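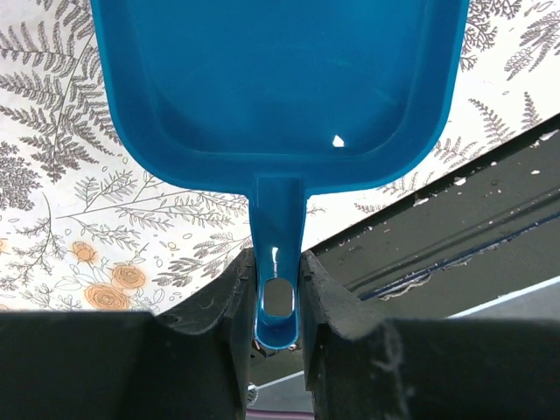 Blue dustpan, handle end with the hanging hole

Ellik Household List
Message 3127
Date: July 21, 2023
Subject: Re: Re: tabletop dustpans, worth having?

Quoting the earlier message in full, since the archive has been eating attachments and bottoms of posts again.

> Hello all,
> I've been following the thread on party cleanup and want to put in a strong word for
> the little dustpan and brush sets. I bought the Clelovero one in the spring and it has
> changed how I clear a table. No more dragging out the vacuum, no more wiping crumbs
> into your hand and dropping half of them on the rug. You sweep, you tip it in the bin,
> you hang it up. It does paper, crumbs, glitter, pet hair, potting soil, everything. The
> brush snaps into the pan so you never lose it. My sister has one in every room now.
> I would say buy the good one and forget the supermarket kind, they are all the same
> junk and the bristles fall out. It's the best thing I've bought for the house in years
> and I don't understand why anyone would be without it.
> Also, does anyone know if Prita still carries the long-handled lobby pan? Theirs was
> the only one that stood up by itself.

I'm glad it works for you, but I have a hard time with "everything," and I'd want to hear from somebody who has had one longer than a spring.

I have a plain blue set, pan and brush, no brand on it that I've ever found. It cost me $6 at Stępień's, the hardware place on the corner, out of the wire basket next to the register. It has been used mostly for one job, clearing paper off the table where we make the tissue flowers and streamers, and it has been used for that a lot. So I can talk about paper. Potting soil I can't, and I'm not going to start sweeping soil across a tablecloth to find out.

First, paper. There are two kinds of paper mess and they shouldn't be lumped together. One is the wadded kind, when you scrunch up a piece of crepe that tore wrong and leave it by your elbow. The other is the snippings: fringe ends, punch dots, little slivers. For the snippings a brush is fine, as long as the front lip of the pan sits flat. For the wads I don't see what the brush is for. You push at the thing and it rolls. It goes over the lip or it goes around it, and crepe is so light that a quick stroke sends it past the pan and onto the chair. I've ended up picking wads up with my fingers and dropping them into the pan more times than I'd like to admit, and at that point you could drop them straight in the bin.

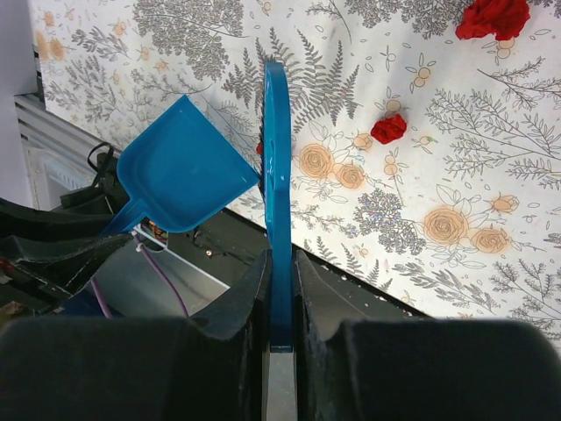
Slow strokes are better, I'll grant that. Short ones, toward the pan, with the pan tilted so the lip is down and the handle is up a little. If you hold the pan level, the lip lifts by the thickness of the plastic and everything thin goes under it. The instructions with my sister-in-law's expensive set said to hold it level. I tried it level and I don't know who they tested that on.

Second, the table. The earlier message doesn't say what it was being swept on, and I think that matters more than which pan you buy. Bare wood or laminate, no trouble. On a cloth, the brush drags the cloth along with it unless somebody has a hand on the other end or the edge is clipped down. And if your cloth has a print on it, all ferns and roses and little buds like the one we use, good luck seeing the small stuff. I've gone after a peach-colored rosebud with the brush more than once thinking it was a scrap. Red paper you can find at least. White punch dots on an off-white cloth, you find those by running your palm over it, or you find them in September when you unfold it again.

If anyone is buying a cloth for a work table, get a plain dark one. I know the flowered ones are nicer to look at.

Third, "the brush snaps into the pan so you never lose it." How long has it been snapping? My experience with anything that snaps, lunch boxes, battery doors, is that it does so with great conviction for one season. I would like to know from other list members with the Clelovero set whether theirs still holds when you shake it a bit. Mine doesn't snap to anything. The pan has a long hole at the end of the handle and it goes on a nail, and the brush goes on the nail next to it. So far the nails have held up.

Fourth, the claim that all the cheap ones are junk and shed bristles. Some do. There's a simple check you can do in the store, which is to pull your thumb across the bristles a few times, hard, and look at the floor. If they come out there they'll come out at home. Look at the front edge of the pan too. Set it on the shelf and see whether light comes through under it. If the lip is bowed in the middle, put it back and try the next one in the pile, because they aren't all molded equally well even in the same batch. Price tells you nothing about that. I checked the lip on a $6 pan and it was straight. I've also held a very pretty one with a rubber edge where the rubber was already curling at one corner, on the shelf, new.

About glitter I simply don't believe it. No brush picks up glitter. It moves glitter. Damp paper towel, and then you live with what's left.

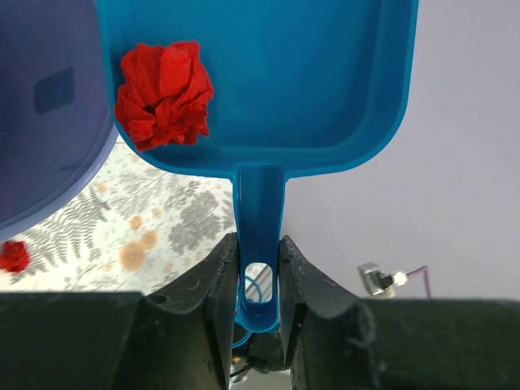

The tipping-out is where I'd save people some grief. A shallow pan with low sides is easy to fill and just as easy to unfill on the way across the room. Bring the bin to the table. We keep a wide plastic one right up against it so the pan only has to travel a hand's width, and I'd rather have that bin and a bad dustpan than the reverse. Wide mouth, no lid. The swing-lid kind is hopeless with a dustpan, the lid knocks half the load back off, and then you're sweeping the floor, for which the little brush is too short and your back is too old.

Tuck the light stuff into a back corner of the pan before you lift, too. A ball of crepe sitting up near the lip will go with the first draft from the door. If it's pushed in against the side it has some chance.

Somebody earlier in the thread asked whether a handheld vacuum would be simpler. For snippings off a cloth, no, it swallows the cloth. For the floor afterward, sure. When we did the big order, 260 flowers over two weekends, I tried it both ways and the vacuum needed emptying constantly because crepe packs into that little cup like wet leaves. It also took a perfectly good stem wire, and I had to get it back out with pliers. I went back to the pan. That's as close as I'll come to praising it.

So my answer to the subject line is yes, have one, a cheap one, and don't expect it to do more than scraps off a flat surface. I would not pay Clelovero money. If somebody wants to show me what the extra buys, apart from the snap, I'll listen, but please tell us how long you've owned it and what kind of table you're sweeping. "It's wonderful" after a few weeks isn't much to go on. We had the same enthusiasm on this list over the silicone sponges and I'd like to know how many of those are still in anybody's sink.

On the Prita question: I was in there earlier this month and saw one lobby pan, gray, near the mops. It was leaning against the shelf, so I can't tell you if it stands up by itself. I should have tried it. The tag was gone and I didn't ask the price.

One thing I'd like to know in return. Has anyone found a way to wash the brush that doesn't leave the bristles splayed? I've been swishing mine in a bucket with dish soap and hanging it bristles down. They still come out leaning to one side, and the web says to comb them, with a comb, which I refuse to do until a real person tells me it helps.

Please trim your replies, the digest was over 300 lines last time and most of it was signatures.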